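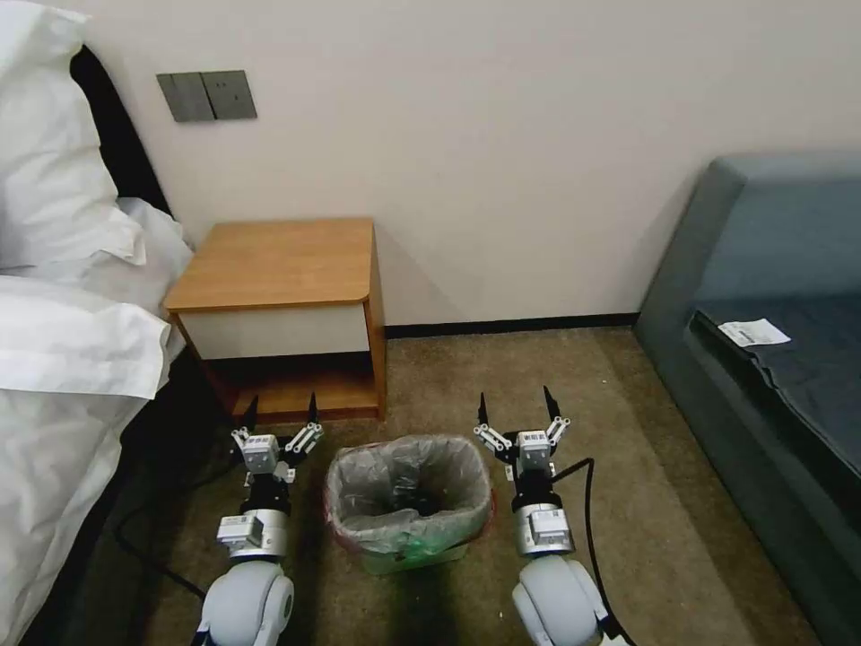 Course Home Syllabus Notes Labs Contact

Unit 2: When the Bag Wins
Notes by Renata Laskowska, August

Welcome back, everyone, and thank you for the lively questions after the last lecture (I did read all the ones on the back of the sign-in sheet!). For this unit we are staying in the bedroom and looking at the wastebasket job, which sounds like the easiest chore in the whole Sakine set and has given us more stopped runs than any other.

The fault I want you to study is the one Dinesh Mridha logged as "late release." The right gripper was told to open, the software marked it open, and the left arm began its pull while the right fingers still had hold of the plastic. Both arms were now pulling on one bag. Thin plastic stretches quite a long way before it pushes back in any way the arms can feel, so the force limit, which was set at 16 newtons, did not trip until the bag had already torn. 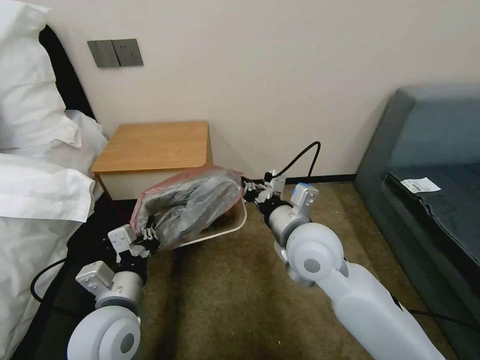 Now, what does the software really know at a moment like that? It knows the finger position it asked for, and it knows the motor current, and on our arms the current reading was 320 milliseconds behind. Dinesh's fix was to make the left arm wait for a measured opening before moving, and to add a pause of 200 milliseconds after it. Slow, yes, but I would take slow over a torn bag any day.

A word on safety, please. When a run stops with a bag still gripped, don't reach in and tug it free. Press the stop, wait for the arms to settle, and call Despina Vasilakis or me over before you touch anything. Keep your sleeves and your feet clear of the cables too.

Before next time, read the Mridha log and sketch the order of signals for one release. Pencil is fine.

Last updated: August, R.L.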